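Bring back the repair counter

Demirtaş, the hardware shop at the bottom of Narulbridge High Street, stopped taking in repairs in December. There was a notice on the till for a fortnight and then there was no notice. 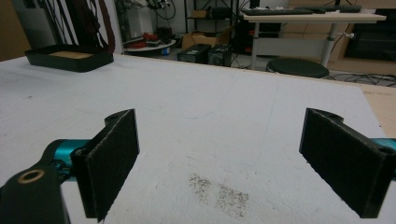
Herman Khoo wrote to me after last week's column to say that I was being sentimental, and that a repair counter which loses money is a hobby the other customers are paying for. He had his lawnmower looked at there once. It cost him more than half the price of a new one and it was three weeks before he got it back.

I accept the three weeks. I have waited longer than that for a toaster. But I don't accept that the counter was a hobby, and I think the town will miss it more than Mr Khoo expects.

Take what people brought in. Kettles, lamps, sewing machines, the odd radio. Most of these things stop working for dull reasons. A fuse goes, a wire comes away from its terminal, a belt perishes. The part costs a pound or two. The skill is in knowing which part, and in having a drawer with the right one in it. Once the drawer is gone, a lamp with a loose wire is rubbish, and its owner has to go to the retail park at Fumdale and spend money that mostly leaves the area.

Şükran Baysal ran the counter for the last nine years it was open. She told me the trouble was never a lack of work. The trouble was that people would pay £200 for a vacuum cleaner without blinking and then argue over a £15 labour charge to keep it going. She also said that newer machines were taking her twice as long to open, as so many are glued or clipped shut where they used to be screwed.

Both of those problems can be dealt with, though not by one shop. The price problem is partly a matter of tax. We charge VAT on the labour of mending a thing just as we do on a new one, and I have never heard a good argument for it. Taking it off small household repairs would bring that £15 bill down to £12.50. That won't change everybody's mind, but it would change some.

The other problem needs rules about how things are made. If a case can be closed at the factory, it can be made to open again with an ordinary screwdriver. The manufacturers say this would add to the cost. I expect it would, a little. I would pay it.

In the meantime the council could do something cheap. There are two empty units in the Truvorside arcade, and one has been shut for 3 years. Let it at a low rent to anyone who will mend things for the public, and put the address on the leaflet that comes with the bin calendar. At present that leaflet tells us how to throw away a small electrical item and has no line on getting one fixed.

Mr Khoo may say this is a subsidy, and he would be right. We already subsidise the tip. I would like some of that money spent one step earlier, on the things that needn't go there yet. My own toaster is in the cupboard under the stairs with a label on it saying what is wrong, and I haven't found anyone to take it to.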